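News > Estates and Equipment > Automation

Two-arm stations: spending plan for the coming year

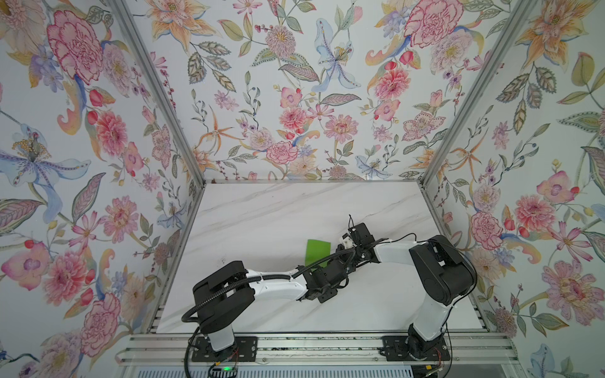 What has been agreed

The equipment group at Fellville has approved the purchase of a further two-arm station for the handling laboratory. The order will be placed through Hassanpour, who supplied the present mounting rails, and delivery is expected in February. A second station, intended for the Brulgate site, has been deferred until the cost of altering the power supply there is known.

As with the existing equipment, both arms will be fixed to a single rail along the front of the table, so that the two grippers can reach the same part of the work surface. Departments asked whether separate stands would be cheaper. They would, but each move of a stand requires the pair to be set up again, and the staff time has been judged to outweigh the saving.

Running costs

Budget holders are reminded that the purchase price does not include spare parts. A sum of £2,634 has been set aside for replacement servos, cable sleeves and gripper plates. Requests against this sum should quote budget line 194 and be sent to Hanna Lytvynenko. Orders placed directly with suppliers will not be refunded.

Table tops and wall coverings for the enclosures are charged to the department using them. The Vurkstead store holds a limited stock of both.

Booking during installation

The laboratory will close for 7 working days while the new rail is fitted. Groups needing time on the existing arms should apply at least 30 days beforehand, stating whether one arm or both will be required.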